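Section 4: Painting and finishing your Wundby desk top

By Diễm Trình
2023-04-10

You've built the legs, you've squared up the base, and now comes my favourite bit! A good painted top makes the whole desk, and it's far easier than people fear. Set aside a weekend, put the radio on and take your time over the sanding.

Before you start

You will need the top panel, a sanding block, fine and medium paper, primer, a small foam roller, two trays and plenty of clean rags. A tack cloth is lovely to have but a slightly damp rag does nearly as well.

CAUTION: Wear a dust mask for all sanding. Keep a window open while you prime and paint, and keep pets out (my brother Thắng had a paw print in his first top, and it's still there).

1. Lay the panel face up on two trestles. Check that it doesn't rock.

2. Fill any dents, including the shallow ones. Let the filler go hard all the way through, then rub it back flush with medium paper.

3. Sand the whole face with fine paper, working in long, overlapping strokes. Do the edges last and go gently on the corners – they round off very quickly.

4. Wipe down twice, turning the rag as you go.

5. Roll on one thin coat of primer. Start at the far edge and work towards yourself.

NOTE: Primer should look a bit patchy at this stage. Resist going back over it once it starts to drag.

6. When the primer is dry, sand very lightly, wipe, and roll on your first colour coat. Leave 30 minutes between cleaning up and moving the panel, even if it feels dry to the touch.

7. Add a second coat at right angles to the first. Pale colours may want a third.

Choosing a colour

The Surncombe range has 82 shades, which is wonderful and also a good way to lose an afternoon. Paint your favourites on card and move them about the room through the day. Very pale greys are the trickiest, as they pick up colour from walls, curtains and lamps, and the same paint can lean green by one window and pink by another. I love them all the same! 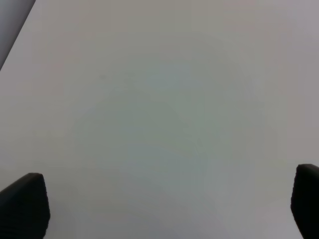 Fig. 4. A pale, matt surface under soft light.

8. Check the finish with the main light off and a lamp held low to one side. Mark any runs or bits of grit with a scrap of low-tack tape.

9. Sand out only the marked spots, wipe, and touch in with the roller nearly dry.

CAUTION: Don't put anything heavy on the top for the first week. Paint goes on hardening long after it feels dry.

Now go on to Section 5, fixing the top to the base.

Comments

Iason Manolakis
Did mine in the spare room over two evenings. The crossways second coat made a huge difference, thank you. Which roller sleeve do you use?

Diễm Trình
Hi Iason, the short foam ones, 4 inch. Wash a new one before you use it or it sheds!

Phong Đồng
Can I skip the primer if the panel was painted before?

Nghĩa Châu
@Phong I did and regretted it. It scratched off by August.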